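Multon Township Fall Festival and Craft Show
Planning Meeting Minutes, October

The meeting was called to order at 6:30 p.m. in the Didel Room. Minutes of the last meeting were approved with one correction: the parade starts at the feed store, not the school.

Money report
Balance on hand is $1,434. Vendor deposits are still coming in. The bill for the tent rental has been received and will be paid before the next meeting.

Craft show
Booth fees stay at $19 for a single space. Double spaces are sold out. Vendors may start setting up at 7 a.m. and must have vehicles off the grass by 8:30. Two late applications were put on the waiting list. Dal Bello Farm asked for a corner space near the gate for pumpkins and cider. Approved.

Youth exhibits
Entry tags will be mailed out next week. The age groups are the same as last year. Baked goods must be on paper plates in clear bags. Quilts and other sewing will hang along the north wall of the hall.

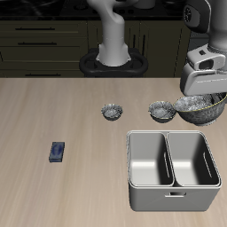 Judging begins at 10 a.m. and the hall will be closed to the public until it is done. Ribbons are ordered. Exhibits may be picked up after 4 p.m., and anything left overnight will go to the township office.

Chicken supper
Wuroten Hall is reserved. Last year 215 tickets were sold and the food ran short, so more chicken will be ordered. Motion to raise the child's ticket to $5 was seconded and passed. Carry-outs will be served from the side door.

Old business
The parking signs have been repainted. The loudspeaker by the livestock pens still needs a new cord.

New business
A request to add a tractor pull was tabled until the insurance company answers.

Adjourned at 7:50 p.m. Next meeting same time, same room. Bring keys for the storage shed.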